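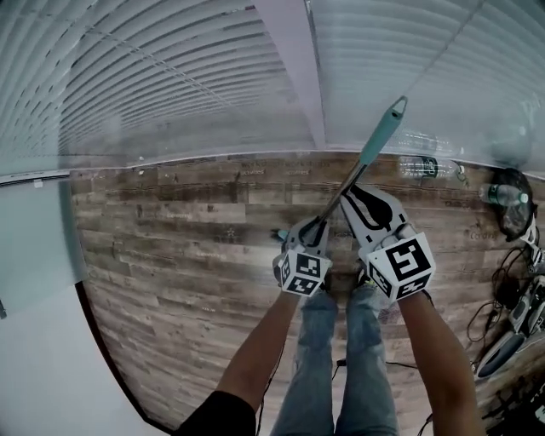 The mop with the teal grip, over the plank floor.

Thursday, January 2, 2025

I took the first working day of the year to clean the floor. The rest of the building is still out until Monday, so there were no chairs to work around and no one walking through the wet part with coffee.

The floor is plank flooring in browns, tans and grays, with the boards staggered. It came with the lease. Samran Ongart, who had the unit before us, told me when he handed over the keys that it hides dirt well, and he was right. The weathered pattern already looks a little dusty when it's clean, so you can go a long time before you notice anything. I last gave it a proper wash in April. Between then and now it got swept when somebody felt like it, and spills were wiped up with paper towels.

I started with the broom. I always go along the boards first and then across them, since grit collects in the seams and sweeping in one direction only pushes it further along. Most of what came up was ordinary: lint, bits of tape, a few twist ties, a washer that I put in the jar with the other washers. The worst spot was by the window wall, where the heat comes up and everything light seems to drift.

The mop is a newer one, bought when the old string mop got too sour to keep. It has a dark metal rod and a teal plastic grip with a loop on the end for hanging. The loop is the part I like best. The string mop used to live head down in its bucket and never dried out, and it made the closet smell. This one hangs on a nail. The handle is long enough that I don't have to bend much, which matters more to me than it did ten years ago.

For cleaner I used Skellance, the floor concentrate. The label says one capful to a gallon and I use half that. I used the full amount the first time and the floor was sticky for a week - every shoe made a noise on it. Half a capful in warm water gets the dirt up and doesn't leave a film. If you have a film already, plain warm water twice will take most of it off.
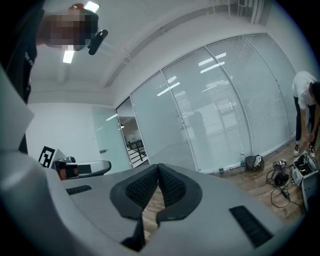

The room is 144 square feet at this end, and I divide it into 4 parts in my head. I do the far corner first and work back toward the door. Each part gets mopped, then I rinse the head and go over it again with the mop wrung out as hard as I can get it. Plank floors don't like standing water. There is a swollen edge near the sink that was here when we moved in, and Samran said it came from a plant pot that leaked over one summer. I go around that board with a rag and don't put the mop on it at all.

I changed the water after every second part. It was gray by then, and after the last part it was closer to brown. I have tried to get through the whole room on one bucket and you end up painting the dirt back on.

A few things I had to do by hand. There were black heel marks near the door that the mop slid right over. A dry tennis ball on the end of a stick works on those, and so does a pencil eraser if you only have one or two. I also found a ring of old glue from a floor mat we threw out. I put a little cooking oil on it, left it while I ate lunch, and scraped it with a plastic card. Then you have to wash the oil off, so save that job for before the mopping. I didn't, and had to do that part of the floor over.

The cords are the real nuisance in here. You can't mop over them, and if you mop around them you get a clean floor with a dirty outline of a cord.

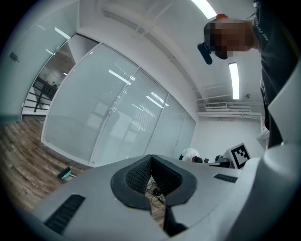

What I do now is unplug whatever can be unplugged, wipe each cord down with a damp rag and lay it up on a table until the floor is dry. It adds half an hour. I bought a pack of Stallex clips to run them along the baseboard and have put up 6 so far. The adhesive holds if you wipe the baseboard with rubbing alcohol first, and lets go in a day if you don't. I need another pack to get all the way to the corner.

Drying took 2 hours with the heat on and the door propped open. It would be faster in summer. I walked on it too early last time and left prints, so this time I went over to Londoño for soup and a roll and read the paper there. They were nearly empty too.

When I got back it was dry except for a patch under the table, which I went over with a towel. The color of the boards is lighter than I remembered, more tan than brown in places. There is a scratch across three planks that I hadn't seen before, probably from moving the cabinet. I may try one of those wax fill sticks on it.

Still to do: the baseboards, the inside of the closet, and the mop head itself, which needs to go through a hot wash before it gets hung up again. I also want felt pads for the chairs before everyone is back.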